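Section 5. Setting Up the Serving Table

This section covers the table covering, the woven trays, the dishes and the serving tongs supplied with the Tornach table set. Read it through once before you unpack the second carton. The folding table itself is covered in Section 4, and it must be standing level with all four leg locks closed before you start.

5.1 What you need

From the first carton: the printed covering and the bag of corner clips.
From the second carton: the round woven trays, the dishes and the kitchen tongs.
From your own kitchen: a soft dry cloth, a damp cloth, mild dish soap and paper napkins or a tray liner.

The covering is sold in several prints. All of them fit the same table and are put on the same way. If you bought the Gitora print separately, check that the label on the package matches the length of your table before you unfold it. Coverings that have been washed cannot be exchanged.

5.2 Putting on the covering

1. Wipe the table top with the damp cloth and let it dry fully.
2. Unfold the covering on a clean surface and find the sewn label. The label marks the underside.
3. Lay the covering over the table with the label down and close to the leg with the number stamp.
4. Pull the covering toward you until the overhang is the same front and back. A standard covering is 61 inches wide.
5. Smooth it from the middle outward with the flat of your hand.
6. Fit one clip at each corner. Push the clip on until it stops. Do not hammer it.

Note: Fold lines are normal on a new covering and will relax after a day or two on the table. To remove them sooner, iron the covering on the underside at the lowest setting, with the covering off the table.

CAUTION: Do not iron the covering while it is on the table. The table top can be marked by heat.

CAUTION: Keep the overhang clear of the floor on all sides. If small children will be near the table, fold the overhang under and clip it.

5.3 Placing the trays and dishes

The woven trays are for dry food such as bread, rolls, crackers and whole fruit. Anything moist or oily belongs in a dish.

1. Shake out each tray over a sink or outdoors. Loose bits of fiber from packing may fall out the first few times.
2. Run a dry cloth around the rim and feel for raised ends. Trim any you find with small scissors, close to the rim. Do not pull them.
3. Set the tray directly on the covering, at least 7 inches in from the table edge.
4. Put a napkin or liner in the tray if the food is crumbly.
5. Place the dishes where guests can reach them without leaning across a tray.

Leave enough space between pieces to set down a pair of tongs. On a crowded table the tongs may rest across the edge of a tray, with the heads over the weave and the hinge on the covering. 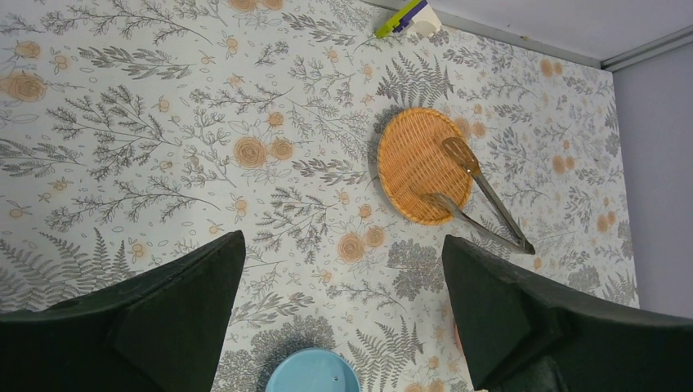 Can the woven tray be used for warm bread?
Let the bread cool on a rack until it can be held comfortably in a bare hand, then line the tray with a napkin before filling it. Steam from fresh bread softens the weave, and a tray that is often used this way will lose its shape.

5.4 Using the tongs

Wash the tongs before first use. They carry a light film of oil from the factory, mostly at the hinge.

1. Wash in warm water with dish soap, opening and closing the tongs a few times under the water.
2. Rinse and dry right away, including the hinge.
3. Open the tongs and check that the two arms move freely. A new hinge can be stiff.
4. Close them over a folded napkin. The two heads should meet and hold it.

If the heads do not meet, do not bend the arms by hand. See the table of spare parts in Section 9.

Use one pair of tongs for each kind of food. Do not move tongs from a meat dish to a bread tray without washing them - this matters most at long meals, when the table stays set for hours.

CAUTION: Metal tongs left in a hot pan or near a flame become hot along their whole length. Let them cool before you lay them on a tray or on the covering.

5.5 During the meal

Check the table from time to time. Empty crumbs from the trays before adding more food. If something spills on the covering, lift the nearest pieces off and blot the spot with a dry cloth, working from the outside in. Then go over it with the damp cloth. Rubbing spreads the spill and may dull the print.

A filled tray should be lifted with both hands, held from beneath. The rim is wrapped on and is not meant to carry the weight.

5.6 Clearing and cleaning

1. Remove the food first, then the tongs, then the dishes, and last the trays.
2. Brush the trays with a dry, soft brush, following the direction of the weave. For a sticky spot, use a barely damp cloth and let the tray dry in the air for a full day.
3. Wash dishes by hand or in the upper rack of the dishwasher.
4. Wash and dry the tongs as described in 5.4.
5. Take off the corner clips before you lift the covering. Shake it outdoors and machine wash it cold.

CAUTION: Do not put the woven trays in a dishwasher, in a microwave, or under running water.

Note: Expect the covering to shrink by nearly 5 percent over the first few washes. The overhang allows for this.

5.7 Storage

Store the trays flat, with a sheet of paper between them, in a dry cupboard. Do not stack dishes on top of the trays. Tongs can be hung or laid in a drawer.

Roll the covering around the cardboard tube it came on, if you still have it. Replacement tubes are sold under the name Stamance and fit all coverings in the set. If you fold the covering, change the fold lines each time.

If the set will be out of use from the end of one season to the next, take everything out once, about June, and air it for an afternoon. Check the trays for musty smell and the clips for cracks. Replace cracked clips before the table is used again.

Continue with Section 6, Fitting the Dantas Side Shelf. If you do not have the side shelf, go to Section 7.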